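A Thursday at the Skernus open lab

I have wanted to see the inside of the Skernus building ever since they moved in behind the old tram depot, and on Thursday I finally got my chance. Visitors go round in small groups, ours was the two o'clock, and we were met at the door by Vilém Hrubý, who runs the hand demonstration room and talks faster than anyone I have met this year (I mean that as a compliment!).

The tour starts upstairs with a short talk and bad coffee. The big project is called Jama, and the idea is to collect thousands of short recordings of people doing fiddly work with soft things: cloth, film, mesh, thin wire. Those recordings then go to the team that trains the arms. Their counter by the stairs stood at 3734 when we walked past, and 343 of those were from February alone.

Then down to the ground floor, which was what I came for. I had expected joysticks. What you get is a pair of black grippers that strap over the backs of your hands, each with a little white angular plate on top covered in tiny dots, and cables running off toward your wrists. You work with the grippers, they log where your hands go, and the arm learns from that.
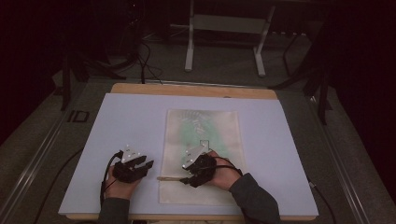

Fabric work at the drawing board, with a thin wooden stick held in the right gripper.

The carpeted area has metal rails down both sides and stands beyond the board, and we watched from outside the rails. I could have stayed all afternoon. There is something lovely about watching a person do a small craft job with someone else's fingers, so to speak. You slow down. Vilém says new people always squeeze too hard in their first session and then get gentle all at once, usually in the second.

I asked why cloth and why not, say, boxes. He lit up! A box stays a box, he said, but a piece of fabric is a different shape every time you touch it, so you can't just write the motion down and play it back. You have to show it over and over, with wrinkles and without.

The second half is mesh and small parts, and I nearly pressed my nose on the table. The linkages on these grippers are a green so dark I took it for black, with brass bushings at the joints, and they are beautifully made. Two grippers can come in so close that the tips almost touch. One pinches a thin dark strand, the other holds a translucent tan strip, and there is a honeycomb mesh behind them with cells so small and even that it made my eyes swim.
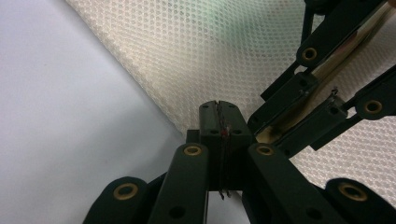

Trying it yourself

Four of us got a turn, on a practice bench with a scrap of felt and a peg. I folded the felt once and dropped the peg twice. My recording is number 1502 in the visitors' set, and I am prouder of that than I should be. Wear short sleeves or sleeves you can push up, and take your rings off before you go in.

The shop has Polák notebooks and a Vallex mug, and the side door lets you out right by the tram stop. I'm going back in the spring with my sister, who sews and will be much better at it than me.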